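Wrapping Shoes in Film: Does It Earn Its Place?
Gallery notes by Trinity Halvorsen

Erhan Akgül has been telling me since April that every shoe leaving our packing room should be wrapped in clear film before it goes near a box. He read it in a guide from Dremia, who sell film. I have my doubts, and I said I would put them on a page along with the evidence, so people can make up their own minds.

The claim goes like this. Tissue tears, paper bags crumple, and a shoe that slides in its box arrives with scuffs on the toe and the heel. Film is supposed to stop all of it. Serpil Ağca kept a record of our returns for the spring, and out of 200 pairs sent in tissue, 2 came back marked. Erhan calls that a problem. I call it a rounding error, and one of the two had a dent in the box you could have set a coffee cup in.

So what does the film cost us? Time, mostly. Serpil put a clock on it one morning and a wrapped pair took 39 seconds longer than a pair in tissue. That doesn't sound like much until there is a full rack waiting. The people who write the guides never seem to have a full rack waiting.

I'll admit the work itself is less silly than I expected. You lay the sheet out flat, set the shoe down lengthwise, bring the long side over, and then deal with the ends. The toe is easy enough. The heel is where it goes wrong, because the film wants to spring back open the moment you let go, and you end up chasing it around the table. 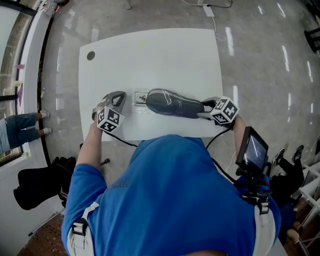

Doğukan Başaran says the trick is to tuck the heel first and do the toe last. Lilian Nyaga says the opposite. Both of them have shown me, and both parcels looked the same to me once they were done, so I wouldn't lose sleep over the order. What does seem to matter is the size of the sheet. Too short and it never meets. Too long and you have a wad of plastic under the sole that makes the shoe rock in the box — the very thing we were trying to prevent.

The table makes a difference too, more than I would have guessed. A smooth top lets you turn the whole bundle without lifting it. On the old bench with the rough edge the film snagged, and Lilian threw out several sheets before lunch.

Then there's the matter of dark shoes. Film does keep dust off them, and dust shows on dark gray like nothing else. I give Erhan that one. Whether a customer cares about a bit of dust on something they are going to wear on a sidewalk is another question, and I haven't seen an answer from Dremia or anyone else.

For now we are trying film on 22 pairs of the Vullmont order and leaving the rest in tissue. Serpil will record what comes back. If the film pairs do better I will say so on this page, and if they don't I expect Erhan to carry the rest of the rolls down to the storeroom himself.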